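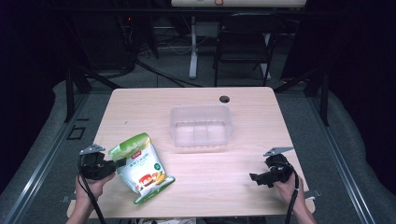
October, 14:20. Trokham hand-held gripper kit, on review from Nelbridge. Two units, cabled. Task: snack bag into clear tray, bimanual. Quote covers 512 episodes; logger stops at 581 files per card, so one card is enough.

Pads are speckled with dust or lint. Wipe before the next block - adhesive tape, no solvent. Open-gap zero to be logged per unit at session start. 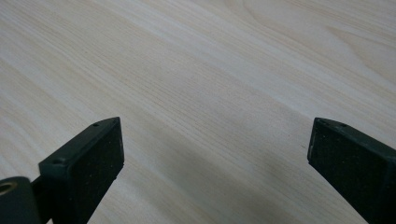
Octavio Medina wants the zero repeated every 29 episodes, as the Ojeda kit drifted on him and the vendor blamed the cables. Fine by me. Adds little time.

Still open: spare pad price, lead time on bushings. Renata to ask.
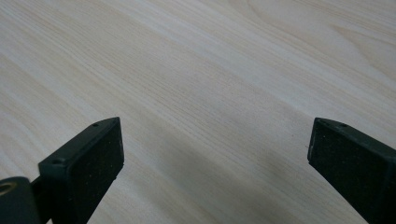
Fingers open, nothing gripped. Two screw holes along the top of each.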